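Print this entry | E-mail this entry

Tumbler (drinking cup)

A tumbler is a drinking cup with no handle, no stem and no foot, and if you open your kitchen cabinet right now I'd bet you own more of them than anything else. I've been writing these household entries for a while, and this is the one I kept putting off, mostly because the word covers so much! Glass, tin, plastic, paper, turned wood, it all gets called a tumbler by somebody.

Name

The old story is that early tumblers had rounded or pointed bottoms, so you couldn't set one down until you'd finished your drink (it would tumble over). Some people think the name came from a weighted base that let the cup rock and right itself. I lean toward the first one, but I've never seen it settled, so take your pick.

Shape

Most tumblers are a little wider at the top than at the bottom. That slope is called the taper, and it's what lets you stack them. Too little taper and they jam together, and then you're standing at the sink with warm water on the outside cup and ice in the inside one, hoping. The rim can be straight or it can turn outward a bit, and a turned-out rim is called flared. I like a flared rim for water and a straight one for anything with a straw, though plenty of people would tell you the opposite.
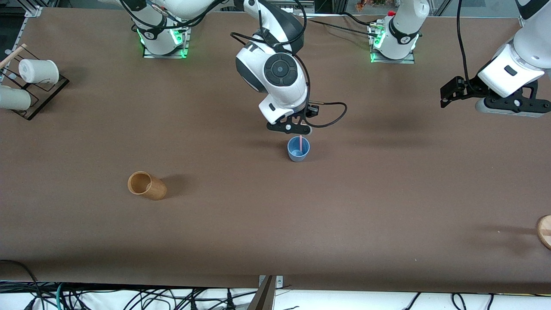 Light blue cup with a pink straw; wood-grain cup on its side.

Wood and wood-look cups

Wooden cups are much older than glass ones, and they were everyday things in a lot of places long before they were gift shop things. A cup turned from one solid piece needs an oil finish and hand washing, and please don't leave it soaking overnight (I have, it split). Nevzat Kurtuluş, who turned cups in a shed in Stetside, told me he let his blanks dry for 2 years before he touched them. His lathe was a Dursun and he complained about it constantly.

Then there are printed cups that only look like wood. Turn one over and check whether the grain lines carry on across the bottom. End grain looks different from side grain, so a printed pattern usually gives itself away there.

Straws

A straight straw in a short cup leans, and if it's too long it'll tip a light cup right over. I cut mine down to stand 2 inches above the rim. Thin straws are fine for water or juice, but a milkshake wants a wide one.

Storage

Rim up or rim down is a real argument in my family. Rim down keeps dust out, rim up is kinder to thin edges and lets the inside air out. For camp and picnic sets I use a Soltley bag with a drawstring, and it holds 20 stacked cups if they all match.

See also: Beaker; Coaster; Mug; Pitcher

We use cookies to remember your reading settings. Accept | Manage choices

Contact the editors | © Grorninon Household Encyclopedia | Back to top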